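I have been told by a jumper that I am not to be trusted. The label was sewn into the side seam, long as a bookmark and folded over twice, and once I'd got it flat under the kitchen light it turned out to hold 293 words of instruction. Wash separately. Wash with like colours. (Which?) Do not soak, do not wring, reshape while damp, dry flat in shade, cool iron on reverse if required, do not iron decoration. The jumper has no decoration. It's a grey jumper.

My argument is that clothes are overinstructed and that we'd all be better off ignoring most of it. I realise this isn't the biggest issue in front of the country. But I've lived in Tultard long enough to see the local paper give two pages to a bin lid, so I feel entitled to a bit of room.

Start with who the label is talking to. A garment's maker has every reason to tell you to do the gentlest and most tedious thing available. If you follow the advice and the garment survives, good. If you don't follow it and the garment shrinks, you were warned. There's no outcome in which the maker is embarrassed, and so the advice drifts year by year toward the timid. I own a cotton tea towel marked cold hand wash. A tea towel! The only job it has is to be near gravy.

My mother washed everything we owned on two settings, which she called "the wash" and "the good wash". The good wash was for blouses and one tablecloth. School uniforms, towels, the dog's blanket and my father's work pants went through the other, and all of it came out clean and was handed down to cousins until the knees went. She'd have read a modern label the way she read the terms on a raffle ticket.
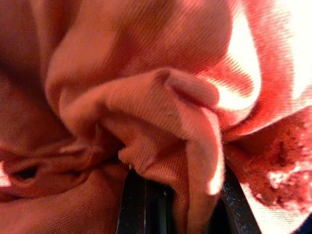 None of this means fabric can't be hurt. I've felted a wool beanie down to something you could put on an egg. I've turned a load of pillowcases the colour of weak cordial. What I notice, going back over my crimes, is that not one was committed for want of a label. I knew perfectly well about the beanie. I was in a hurry, it was November, and I had decided it would probably be fine. The instructions were correct and available and I walked straight past them, as people do with instructions that have been crying wolf from the seams of every tea towel in the house.

That's the real cost of writing too much. A warning that matters gets the same grey thread and the same tiny typeface as one that doesn't. "Do not tumble dry" on a wool coat is serious advice from a friend. "Do not tumble dry" on a pair of football socks is somebody in an office covering their behind. You can't tell the two apart without already knowing about wool and socks, at which point you didn't need the label.

The machines have caught the disease too. The front loader my sister bought last year, from the big place on Illard Street, has 12 programs on its dial, among them one for "mixed", one for "daily" and one for "everyday". She uses the third. I asked what the difference was between daily and everyday and she said daily took longer, and that she'd never had the time to find out why. There is a booklet. It lives in the drawer with the other booklets, and it will go with the house when she sells.
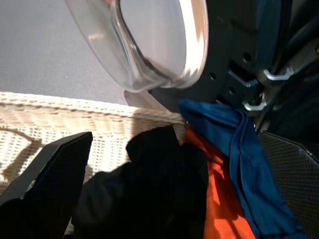

Khalil Abou Jaoude read a draft of this far and wrote back that I was being unfair, and a bit smug with it. His point was that my mother's two settings worked because she'd been taught by her own mother what went in each, and plenty of people move out at eighteen without anyone having shown them a thing. For them, he said, the label is the only teacher in the room, and a fussy teacher beats none. He also said that modern clothes are made of stranger stuff than my father's work pants, and that he'd like to see my mother take on a bonded-seam rain jacket.

He has me on the jacket. I've thought about the rest, and I'd give him half. It's true that the knowledge used to come down through families, and that where it has stopped, something ought to stand in for it. But I can't see that 293 words does the job. If you were teaching someone to do a load of washing you wouldn't read them the whole side seam. You'd say keep the reds away from the whites, go cold if you're not sure, check the pockets. You'd say wool is an animal product and holds grudges. Then you'd leave the room and let them ruin a sock, and they'd learn more from the sock.

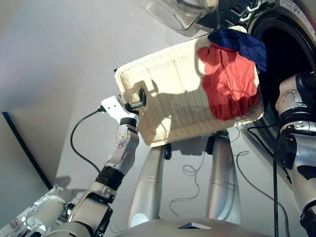

*Reds and navies, basket to front loader.*

I had hopes, for a while, of the app. Kotari reads a label through your phone and tells you in plain words what to do, and I used it for a fortnight with real goodwill. It told me in plain words to wash separately. It then told me to wash with like colours. I uploaded the whole wardrobe, and by the end it had advised so many different loads that I'd have been running the machine through the night, all for the benefit of a few shirts from Kanaujia that have never looked like much anyway. I also got a reminder each Sunday that my linen was "due", as if it were a library book. 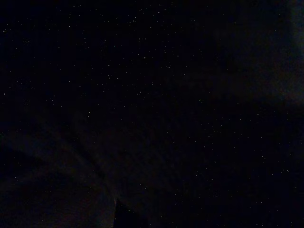 Dark colours are where the advice gets really shrill. Wash inside out, wash alone, wash before first wear, wash less, never wash with towels; I've seen every one of these on a single pair of black trousers. The fear, I gather, is of fading, and after that of fluff. But look at near-black with a dusting of pale specks over it, thicker in some places and thinning out to one side, and tell me it isn't how a good sky looks from a paddock with the ute lights off. People drive for hours to stand under that. On a pair of trousers it gets you a sticky roller and a talking-to.

So my proposal is modest, and I'd vote for anyone who took it up. One line per garment, no folding. If the thing can go in with everything else, say so, or say nothing at all. Save the exclamation marks for wool and silk and Khalil's jacket. The fibre content can stay, I like knowing the fibre content, and so can the country of manufacture.

As for the grey jumper, I've cut the label out. It left a scratchy stub in the seam that the label, to be fair to it, had specifically advised me not to make, and I've been wearing a singlet underneath.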